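Progress report, April
Hotel room service cell, Brandton site
Prepared by Qianru Han for the Zurnia program office

Status

The cell is running again after the wrist repair, and the bathroom routine is back in the daily schedule. We are behind on the towel work and ahead on the small items work. Spending is inside the approved budget for the period. The one purchase outside the plan was a replacement cable set for the right arm, which came out of the spares line.

What the cell consists of now

For readers who joined the program after the last report: the cell is one mobile base with two arms, a mast with the head camera, and a charging dock in the service corridor. The control computer rides in the base. The software is the Dagdag release we moved to in winter, with our own settings for speed and grip. The demonstrations used to train the small items routine are recorded separately by people working by hand, with a camera worn at the head, and they are kept on the Trurnari server in the office.

We made no changes to the base or the dock. The mast was lowered by 2 inches so that the camera no longer passes so close to the top of the bathroom door frame. That meant a new camera calibration, which we did the same day. The old calibration file has been archived and should not be loaded by anyone.

Repair of the right wrist

The right wrist started reporting position errors during the second week of the period. At first the fault cleared with a restart. Later it came back within a few minutes, always with the forearm rotated outward, and we took the arm out of service.

With the cover off, we found the encoder cable rubbing against the edge of the housing where it bends. The jacket was worn through at one point. We replaced the cable, filed the housing edge smooth and fitted a sleeve over the bend. The left wrist has the same routing, so we opened that one too. Its cable had a shiny spot but no break. It got a sleeve as well and the cable was left in place.

The arm was out of service for 5 working days. Most of that was waiting for the cable. The work itself took an afternoon, plus a morning for joint zeroing and the slow-speed checks. We have ordered a second cable set so that the next failure does not cost us the same wait.

After reassembly the right wrist was zeroed against the fixture plate and run through its full range at low speed, then at working speed with an empty gripper. There have been no position errors logged since. We will keep the fault log open on this item until the next report.

Routine care

The maintenance sheet has been rewritten. The old one mixed daily and monthly jobs on the same page and people skipped lines. The new one has a page for each.

Daily, before the first run: wipe the finger pads with a damp cloth, check both emergency stops, look over the cables at the elbows and wrists, clean the head camera lens, and confirm the battery level on the panel. Any pad with a cut or a lifted corner gets changed before the cell moves.

Every Tuesday: check the pad screws for tightness, clear hair and lint from the base wheels, run the grip force test on both sides, and copy the logs off the control computer.

Monthly: joint zero check, camera calibration check, dock contacts cleaned.

Pad wear is higher than we planned for. The soft pads pick up soap residue from bathroom counters and lose grip on paper wrappers. Wiping them between rooms helps, and we have added that step to the room changeover.

Small items routine

This is the part of the work that moved the most. The hard cases are flat paper or film packets on stone counters, where the fingers have no edge to get under. Our first settings had the gripper come straight down on the packet, and it pushed the packet along the counter more often than it picked it up. We now approach at a low angle and use the other arm to hold down or steady whatever is next to it.

The new approach was taken from the hand demonstrations. People working at the vanity tend to keep one hand resting on a packet while the other folds and lifts the next one, and they do it without thinking about it. 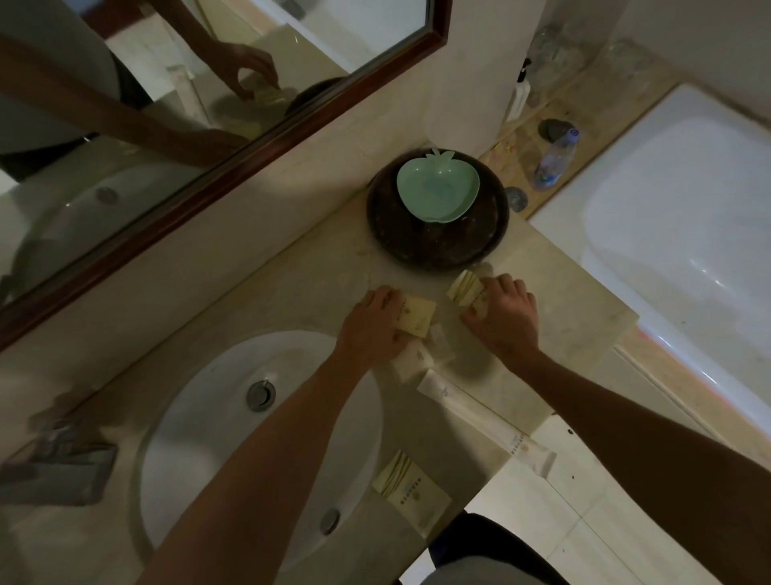
We recorded 3 more sessions of this kind and retrained on the combined set. Grip force on the right side was brought down slightly at the same time, so we can't yet say how much of the change in behavior comes from the training and how much from the force setting. Qianru Han will rerun the old force value with the new training to separate the two.

Mirrors are still a problem. The routine sometimes marks a reflected item as a real one and plans a reach toward it. The safety limits stop the arm well short of the glass, but the run then has to be restarted by hand. For now we mask the mirror area during setup in each room. It takes time and depends on the operator drawing the mask carefully, so we want something better before the cell goes to a second floor.

Open items

Towel folding has not restarted and will be rescheduled once the wrist has gone a full period without a fault. The spare cable set is on order. The operator guide still shows the old mast height and needs new drawings.

Requests

We ask the program office to approve 2 extra sets of finger pads for the next period and to confirm that the left wrist cable can be replaced at the next planned stop, even if it is still working by then.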